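Teaching Two Arms to Open a Backpack
Project report, Stasteo teleoperation lab
Dilek Karaca and Ulises Farías
February 20, 2024

Our proposal promised a robot that unpacks a school bag. By January we had cut this down to zippers – one zipper, if we're being strict. The arms learn from recordings of a person driving them by remote control, so the first job was to become that person.

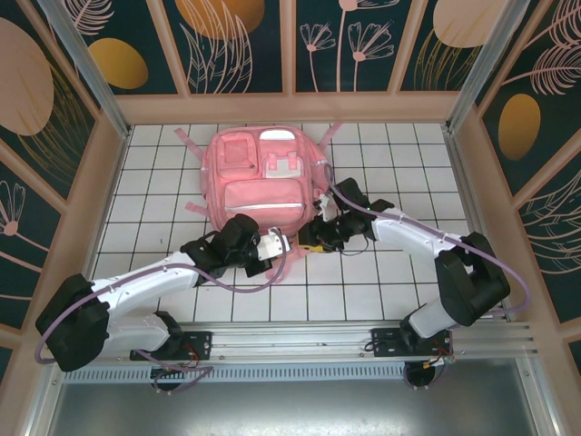
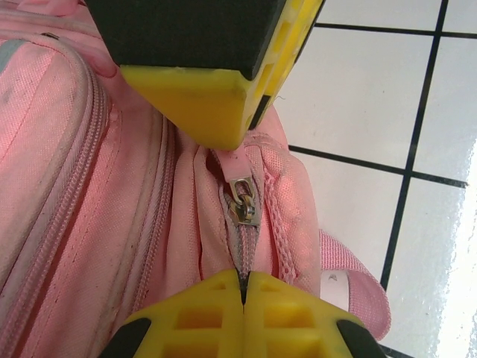
1. Recording

Ulises drove and Dilek reset the bag. After 45 demonstrations we swapped, mostly for the sake of Dilek's knees. An attempt was thrown out if the driver said a bad word and started over, which cost us more data than any software fault. We kept 190.

2. What went wrong

Fabric moves. Pull on the tab with one arm and the whole bag comes along for the ride, so the other arm has to hold on near the zipper. Any six-year-old knows this. We needed 2 weeks.

The wrist view helped more than the overall view, where the grippers tend to hide the very thing you are aiming for. Renata Troncoso had told us so in our first meeting. We have it in our notes, underlined.

3. Still to do

Train on the full set, then try a bag the arms have never met. Sebastián Yáñez has offered his, contents included.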